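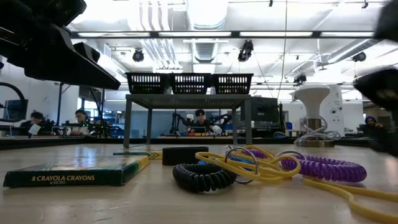

Print | E-mail

4.2 Collecting the tangle demonstrations

I'll admit I thought this would be the easy part. The Fledov task set already had blocks, cups and cloths in it, and all I wanted to add was a small tidying job: pick up whatever is on the table and put it in the right basket. Then I put a spiral key lanyard in the mix and lost most of a month to it (December, mainly).

Figure 4 gives the flavour. There's a box of crayons and another flat box lying near it, and those are lovely - they're flat-sided and they stay where you leave them. The trouble is in the middle, where the black coil, a pair of metal rings and the yellow elastic cord are all in one heap, with the purple coil stretched out beside them and the cord running under and next to that as well. The mesh baskets sit on the grey table behind, so every successful pick is followed by a reach up and over.

We tried two ways of showing the robot what to do. In the first, one of us held the arm by the wrist and walked it through the motion with the motors slack. In the second, the operator drove both arms from a pair of hand controllers, using the Girkberg interface with its settings left alone. I was rooting for the first one! It's quick to learn and you can feel when a finger has touched the table. But with a stretchy cord you really need both grippers at once, and guiding two arms by hand means either two people or one person with very long elbows. Filipa Peixoto and I had a go at doing it as a pair, and we kept pulling against each other, so the recordings were full of little jerks that the policy then copied faithfully.

Remote control was slower and we dropped things far more often at first. What we got in return was clean, smooth two-handed motion, and the operator's own hands stayed out of the wrist camera views. Eight operators took part, each with a practice session that we threw away. We capped every attempt at 45 seconds and kept 131 demonstrations in the end, all of them by remote control.

A word on what we kept. If an operator fumbled a grasp and then recovered, the whole thing stayed in, fumble included. My first instinct was to trim these bits out, and I did for one round of training. The trimmed policy would miss the cord, close on air and carry on to the basket quite happily with nothing in its fingers. Putting the fumbles back helped a lot (see Section 5.1), so please don't tidy your data as keenly as I tidied mine.

We also asked operators to pinch the coils near an end. Grabbing one in the middle works well enough until you lift, and then the rest swings about and catches on the basket rim.

Training used the Nultaseck policy with no changes to the network, saving a checkpoint every 2,000 steps.

Last updated: 20 Aug 2025

Related items
- Fledov task set: object list and layouts
- Setting up two arms with the Girkberg interface
- Notes on the Vukadinović grasp labels
- Nultaseck training settings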